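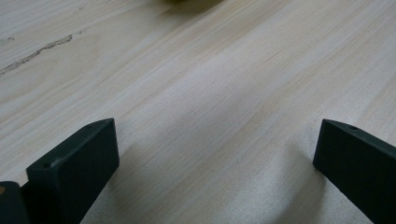 PLAKGATE, 3 May 2020

Cracks in a Light Wood-Grain Tabletop

A crack that follows the grain is easier to hide than one that crosses it. The one on this table is thin, dark and jagged, with small splintery breaks along its length and a few faint marks just above one end. The same method covers both the crack and the marks.

Vacuum the crack with a brush nozzle. Do not scrape it with a knife. Wipe along the grain with a barely damp cloth and let the top dry overnight.

Press down any raised edge with a fingernail. If it moves, work in a little wood glue with a toothpick, cover with wax paper and weight it for 2 hours. Clean off squeeze-out before it sets.

Fill with soft wax for a matte surface. Hard wax needs heat and can leave a shiny line. Choose two sticks, one close to the palest stripe and one close to the tan, and blend them on a scrap of card. Go slightly lighter than the match; dark filler in a pale top shows from across the room.

Level with a plastic card held nearly flat, always along the grain. Buff with a dry cotton cloth. Sandpaper is not recommended on laminate at any grit, 3000 included.

Small chips: one dab of the lighter wax, leveled the same way. Scratches that do not catch a fingernail can be left alone.

Keep hot pans off the repair. Check it again in August, when humid air may have moved the edges.

Notes: Xiaoyan Yu. Bench test: Leandro Carrasco.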